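# Kit bi-bras Sivico : quelqu'un l'a vraiment gardé plus d'un mois ?

**tournevis_mou**

Je regarde le pack deux bras de Sivico depuis novembre et j'hésite toujours.

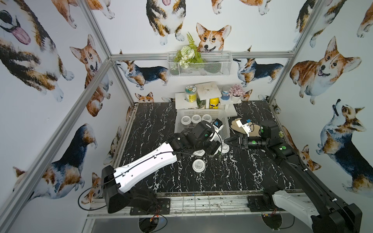
Le prix affiché est de 2 211 €, hors port, et le vendeur me parle de « rangement autonome de petits contenants » comme si c'était réglé. Sauf que dans leur doc, le mot autonome n'apparaît qu'une fois, avec un astérisque. L'astérisque renvoie à une page vide. Je veux bien des retours de gens qui ont payé le leur.

**Dunness**

Payé le mien, monté en un week-end. La mécanique est correcte, rien à redire sur les pinces à deux doigts pour des pots ronds avec couvercle. Le logiciel, par contre, c'est de la téléopération avec un bouton « apprendre » par-dessus. J'ai enregistré 1 168 essais avant d'avoir un truc qui pose un pot dans un panier sans le coincer contre le bord. Compte tes soirées.

**qin_lab**

> c'est de la téléopération avec un bouton « apprendre » par-dessus

Pas d'accord. Tu as dû rester sur l'ancienne version. Avec la politique préentraînée, chez moi, ça marche sur un fond chargé, papier peint à motifs compris, et c'est plutôt là que les autres kits se plantent.

**Dunness**

Ça marche combien de fois sur combien ?

**qin_lab**

Je n'ai pas tenu de tableau. Souvent.

**tournevis_mou**

« Souvent », c'est aussi ce que dit le vendeur. Et si on déplace le panier de 15 cm ?

**qin_lab**

Là il faut refaire quelques démos, oui.

**Ximeng Meng**

Je n'ai aucun lien avec la marque, je précise. J'ai comparé avec le kit Isport à 1 312 €, un seul bras. Pour prendre un pot blanc et le mettre dans un panier blanc, le deuxième bras ne m'a servi à rien. Il devient intéressant si tu veux tenir le panier d'un côté et charger de l'autre, et aucune démo livrée avec le Sivico ne fait ça. Autre point : les câbles. Fais-les passer sous le plateau dès le départ, sinon tu démontes tout au premier réglage.

**Dunness**

+1 pour les câbles. Et demande par écrit qui paie le retour si un servo lâche. Moi on m'a répondu par un lien vers la FAQ.

**tournevis_mou**

Bon. J'ai demandé une vidéo sans coupe, avec les pots posés n'importe où au départ. Le commercial me propose une visio « avec un expert » à la place. Je laisse le panier d'achat comme il est et je reviens poster si la vidéo arrive.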